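How Do Brakes Make a Wheel Stop?

Squeeze the lever on a bicycle and the bike slows down. Press the brake pedal in a car and the car slows down too. Both work by rubbing. 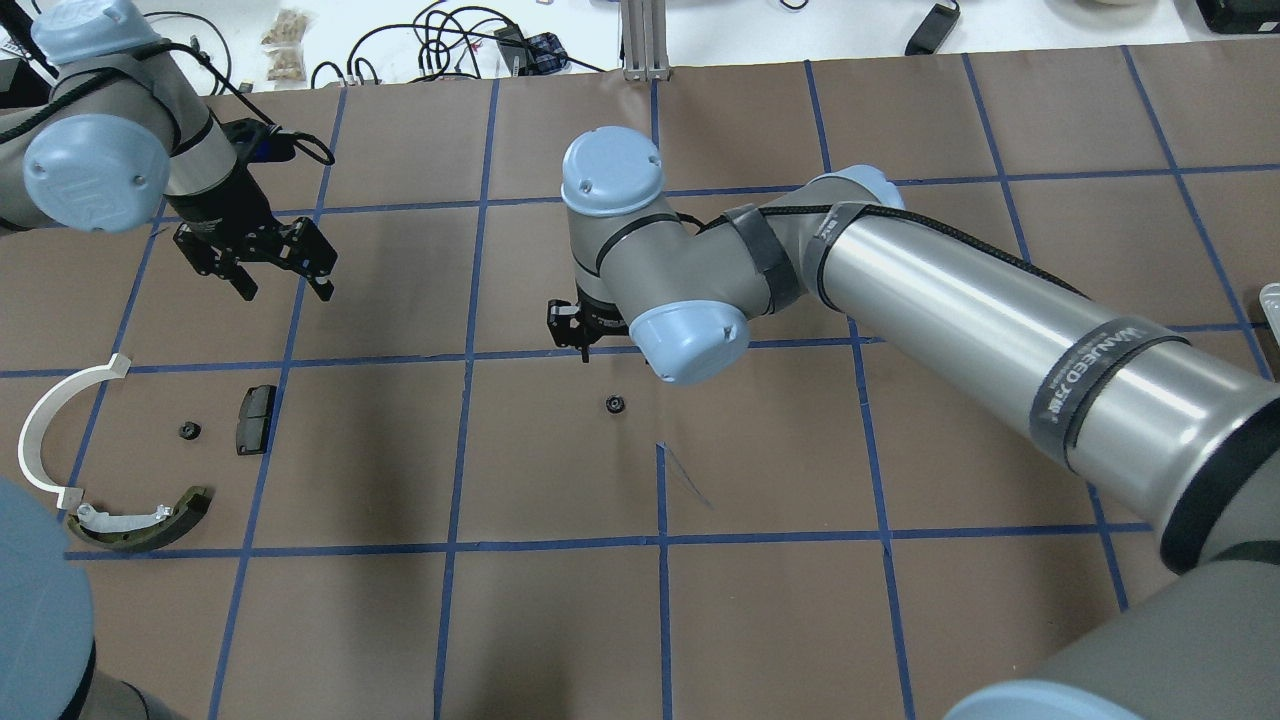
What is a brake pad?

A brake pad is a small block made to press against something that is turning. The dark gray rectangle on the brown paper is a brake pad. In many cars, two pads squeeze a metal disc that spins with the wheel. The pads rub on the disc, and the wheel turns more slowly.

What is a brake shoe?

You can't wear this kind of shoe! A brake shoe is curved, like the dark olive-green one on the paper. It has to be curved to fit inside a round metal part called a drum. When the driver brakes, the shoes push outward against the inside of the drum.

Why does rubbing slow things down?

Rub your hands together hard for ten seconds. They feel warm, and the harder you press, the harder it is to move them. This is called friction. Friction takes the energy of a moving wheel and turns it into heat. After a long hill, brakes can be very hot – never touch them.

Do brakes wear out?

Yes. Each time a pad or shoe rubs, a tiny bit comes off as dust. After a lot of driving, the rubbing part gets thin and a mechanic puts in a new one.

Régis Lefèvre fixed cars for many years before he started teaching. He keeps an old pad and a new pad on his desk so his students can hold one in each hand. The old one is much thinner.

Try it yourself

You will need a toy car, a ramp made from a book, and a towel.

1. Let the car roll down the ramp onto a smooth floor. Mark where it stops.
2. Lay the towel flat at the bottom of the ramp.
3. Let the car roll again from the same spot. Mark where it stops this time.

Which trip was shorter? Try a rug next, or a sheet of paper.

Words to know

Friction – the force that slows things down when they rub together
Drum – a round, hollow metal part that turns with the wheel
Disc – a flat, round metal plate that turns with the wheel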